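# Grevoter Polling Place Kit

Grevoter is a boxed kit for running one polling place on election day. It covers the furniture, the ballot box, the seals and the paperwork for a precinct that votes on paper. It doesn't count votes and it doesn't connect to anything. Counting equipment is sold separately by other firms, and the kit works with hand counts as well as with most desktop scanners.

The kit is made by Carrilho, which also supplies the Dollia cart and the Hostis line of document cases.

## What comes in the kit

- 1 ballot box, rigid, with a hinged lid and a slot cover
- 4 folding voting booths with privacy wings
- 1 accessible booth, seated height, with room for a wheelchair
- 24 numbered pull-tight seals
- 8 pens with tethers
- 1 set of door and hallway signs, arrows both ways
- 1 results envelope and 1 spoiled ballot envelope
- 1 precinct log, bound, pages numbered
- 1 canvas strap for the box

Pens and seals are used up and can be reordered in packs. The log should be replaced for each election, including runoffs.

## Ballot box

The box has one slot in the lid. The slot cover slides shut and takes a seal of its own, so the box can be closed during a shift change or while the room is cleared. There are two more seal points on the lid, one on each side of the latch.

Seal numbers go in the log before the first voter is let in. The log has a page for this with space for two signatures. If a seal breaks during the day, write down the time and both numbers, old and new, and have two poll workers from different parties sign next to the entry.

The lid can't be lifted off its hinges when the latch is closed. Older boxes, sold without the side seal points, can be upgraded with a replacement lid. Order these through Filipa Correia in parts.

## Booths

Each booth opens from a flat panel and stands on its own legs. Setup takes one person and no tools. The writing surface is level, with a small lip at the front edge to stop pens from rolling off.

Set the booths so that voters face a wall and have their backs to the line. Leave enough space between them for someone to walk through without looking over a shoulder. The accessible booth goes closest to the entrance, and the path to it must stay clear all day.

Booth panels are plain gray. Party colors, county seals and sponsor names can't be printed on them, and we turn down those orders.

## Carrying and storage

The full kit weighs 55 pounds packed. It fits on a Dollia cart in one load – booths on the bottom, box on top, strap over everything. The cart is not included.

Store the kit indoors and flat. The panels can warp if they lean against a wall for months. Seals should stay in their bag, out of direct sun, and any seals left from the last election should be counted and logged before new ones are added.

## Picking the room

A kit this size suits a school gym, a library meeting room or the ground floor of a community center. Before you book, check:

- A separate way in and way out, if the building has them
- Door width, with the door in place on its hinges
- Knobs or levers on any door voters have to use
- Restroom access for poll workers, who may be there from 5:30 a.m. until the count is done
- A table outlet for the check-in desk
- Parking near the entrance
- Lighting over the booths after dark 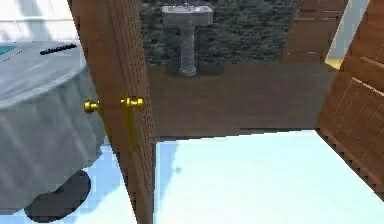 ## Repeat elections and runoffs

Some offices now have to plan for two votes in the same year. A kit can be turned around for a second round with one refill pack, which holds new seals, pens, envelopes and a log. The booths and the box are reused.

Keep the first log with the first set of results. Don't carry on in the same book, even if most of the pages are blank.

Refill packs ordered by the end of July ship ahead of the fall season. Later orders are filled as stock allows.

## Ordering

Kits are sold to election offices, unions, schools and associations. Orders of 8 kits or more can be numbered by precinct at no extra charge; send the precinct list as a plain text file along with the order.

- New orders: Tiago Simões
- Parts and lids: Filipa Correia
- Training sessions for poll workers: Aurora Tavares

Booths and boxes can be returned unused in the original carton. Seals can't be returned once the bag is opened.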